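Two months with the Maltetti arm kit

I said back in the spring that I'd write something up once I'd had the Maltetti for long enough to get annoyed with it, and then several of you emailed asking whether I'd sent it back. I haven't! It's still bolted to its table and I've got plenty to say, so get yourself a cup of tea.

For anyone new, the Maltetti is a tabletop arm sold as a kit by a small firm called Stosumia. You get the arm, a two-finger gripper, a wrist camera, a bag of cables and a licence for Helura, which is the software you use to teach it things. I've got the four-kilo version. There's a lighter one as well, and if you're only moving toys and pens about I'd save the money.

Setting it up

The box took me an evening to get through. The printed guide is fine up to the point where you attach the camera, and then it sends you to a web page that was down the night I needed it. I got there by looking at the pictures on the lid. The screws are good quality, the bracket for the wrist fitted first time, and they put a spare hex key in (thank you, whoever thought of that).

Cables are my big moan. They're generous lengths, but there are only two clips in the whole kit, and two clips won't keep anything tidy on an arm that swings about as much as this one does. I've ordered some of those stick-on Velcro ones. Dalen, the shop I bought it from, sell a proper cable sleeve for it, but it was out of stock when I looked and it still is.

Teaching it to do things

Helura is the part I expected to hate. You move the arm through a job by hand while it records, you do that again and again with things in slightly different spots, and then you leave it to train overnight. They suggest 200 goes per job. I did 178 for my first one and then my shoulder gave up, so that's what it got.

It was good enough, to my surprise. It isn't quick, mind you – I can put the shopping away in the time it takes to make up its mind about a tomato – but it gets there more often than it doesn't, and I find it weirdly nice to watch.

What I don't like is how the software handles naming. Every job gets saved under a long string of letters, and if you rename it the old recordings stop showing up until you restart. I lost most of a Sunday-ish sort of afternoon to that before I found the answer on their forum.

The veg job

Most of my time has gone on this one. The idea is simple, you put some bits of veg on a chopping board and the arm moves them into a basket. I picked veg because it's all awkward shapes, and the demo videos on the Stosumia site are nearly all neat little cubes, which felt like cheating.

Corn is easier than I thought it would be, husk and all. Cucumber is the one I dread. It's long, it's bumpy, and if the fingers close too near one end the whole thing tips down and clonks the rim on the way in. I've learned to do a lot of extra recordings with the cucumber lying sideways across the board. The basket matters too: a low one with a wide opening gives it far more room for error, and I'd start with that before you blame the arm.

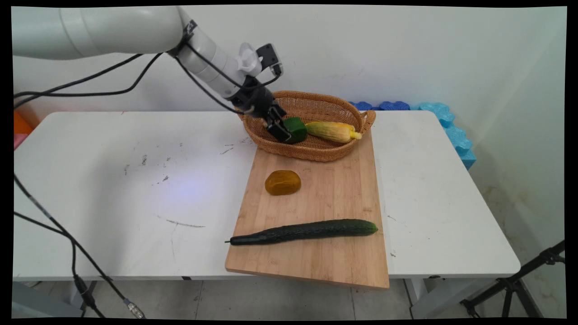 Is it worth the money?

If you like tinkering, yes, I think so. The arm itself feels solid and hasn't drifted or gone wobbly on me, and the gripper is much better than the one on my old kit. Support answered both my emails, one of them within the hour, although the second took over a week.

If you want something that works straight out of the box I'd hold off until they've sorted Helura out. There's an update due in October which is meant to fix the renaming thing. I'll put a note at the top of this post when I've tried it.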